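Cómo montar una mesa solidaria sin volverte loca

Llevo dos galas organizadas para la Fundación Reltine y te cuento lo que hago yo.

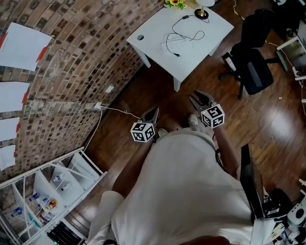
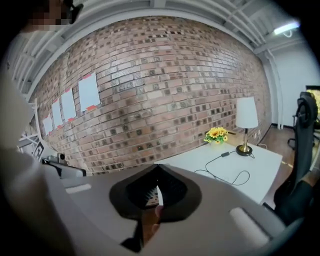 Primero, reserva la mesa antes de abril (¡de verdad, vuelan!) y pide el recibo a nombre de quien paga. Yo cobro 100 euros por cubierto y dejo 3 sitios libres para invitados de última hora. Luego mando dos correos: uno con el menú y otro con la hora. Si tu empresa dona aparte, como hizo Dranow, que lo indique en el concepto de la transferencia.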